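Search this site Search

Speaker notes - Haravton open day, afternoon talk on two-arm handling of cloth
Slot: 2:30, directly after the Plestberg group. Talk first, then walk to the table.

1. Opening

Welcome. Safety line is the yellow tape. Keep bags behind it as well as feet. The talk runs before the demonstration, and questions on price go to the Sallberg desk by the entrance.

State the scope early. The session covers one task: laying out and folding a T-shirt with two arms. Sorting, washing and bagging are outside it. Visitors who came for the pallet line should be sent to the north hall now, before the door is closed.

2. Why cloth is hard

A rigid part has a pose. Six numbers describe where it is and how it is turned, and a program can be written against those six numbers. A shirt has no such short description. Each fold changes which edges can be reached and which layer is on top.

Three points to make, slowly:
- Gripping depth. Too shallow and the hem slips out. Too deep and the finger picks up both layers or drags on the table.
- Friction. Cotton on varnished wood slides more easily than cotton on cotton. A pull that moves the whole shirt in one position will only wrinkle it in another.
- Timing. If one arm leads, the cloth turns around the slower one.

Mention the gripper command range, 0 to 255, for those who program. Full open is 0. The closing value for a single layer is set by hand at the start of the day and should not be quoted as a general figure.

3. The layout step

Before any fold, the shirt has to be spread out with the hem toward one arm and the shoulders toward the other. One arm works at the hem, the other at the chest and sleeves. Small creases are tolerated. Long diagonal ones are not ignored, as they tend to carry through into the first fold and show up as a ridge.

Explain that the arms do not stop between corrections. They move, look, and move again. People often expect a pause and take the motion for an error. 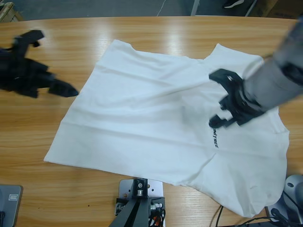 4. The training record

The current program was built from 1,414 recorded runs, all on short-sleeved shirts. Paulík is the name of the in-house tool used to replay them - say so, since it appears on the slides with no explanation. Runs with a dropped hem were kept. Removing them gave a program that did well from a tidy start and had no way back from a poor one.

Expect the question about colors. White shirts were the larger share. Dark shirts work less well on a dark table, and this should be stated plainly.

5. Demonstration

Walk the group over in tens. Limit is 10 at the tape, the rest wait at the screen. Allow up to 200 seconds per shirt, then stop the run and reset by hand. Do not let a visitor hand over their own jacket - zippers mark the fingers.

If an arm faults, press stop, say that it has faulted, and go on to section 6 while it restarts.

6. Questions

Speed compared with a person: slower. Long sleeves: not yet. Two shirts at once: no.

Handouts are on the shelf by the coat rack. Room must be clear by 3:45 for the Plestberg wrap-up.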